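Virier : des couverts dorés et cuivrés pour la nouvelle salle de Flarnach

VIRIER, le 17 avril 2021 – La maison d'hôtes Flarnach a choisi les couverts de sa future salle à manger. Ils sont de teinte cuivre et or, et ils remplaceront les anciens couverts en inox, qui servaient depuis l'ouverture de l'établissement. La commande porte sur 200 pièces et la livraison est attendue en octobre.

Le choix a été fait par Lærke Bjarnason, responsable de la salle, avec le cuisinier Chidubem Odukoya. Les deux ont comparé plusieurs modèles sur une table blanche, de la même couleur que les tables qui seront installées dans la nouvelle salle.
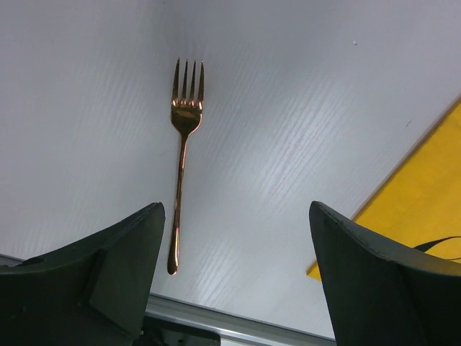

La fourchette de teinte cuivre, à quatre dents.

« Nous voulions une fourchette fine, avec des dents bien étroites, pour le poisson et aussi pour les entrées », explique Mme Bjarnason. Selon elle, la teinte rosée va bien avec la vaisselle blanche que la maison possède déjà et qu'elle souhaite garder.

Le prix a été discuté pendant plusieurs semaines. Le budget pour les couverts est de 700 euros environ, et un premier modèle, plus lourd, a été refusé pour cette raison. Les cuillères viennent du même fournisseur, mais elles sont de teinte dorée. M. Odukoya a demandé ce mélange des deux couleurs, que plusieurs clients réguliers ont approuvé. 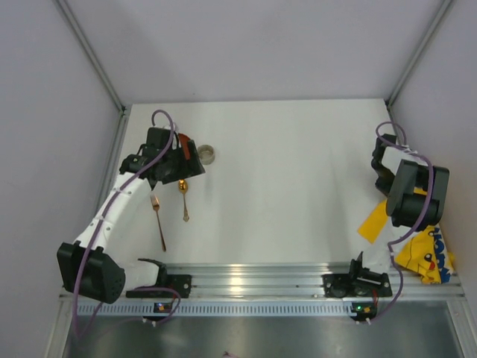

Fourchette et cuillère sur la table blanche, avec le petit gobelet gris argenté.

La cuillère a un décor en relief au col, entre le cuilleron et le manche. Ce détail a fait un peu débat dans l'équipe : Renato Yap, chargé de la plonge, craint que le nettoyage prend plus de temps. Un lavage à la main est prévu pour les 50 premières pièces, et l'équipe décidera ensuite si le lave-vaisselle peut être utilisé. 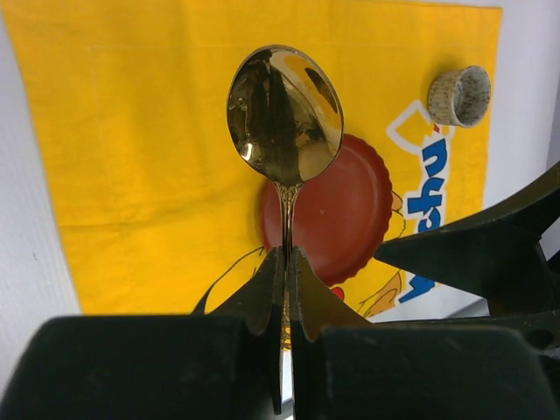 Ouverture de la salle

La nouvelle salle aura 10 tables. Elle sera ouverte au public pour le dîner, même aux personnes qui ne logent pas dans la maison. Les réservations se font à l'accueil de Flarnach, auprès d'Obinna Nwosu.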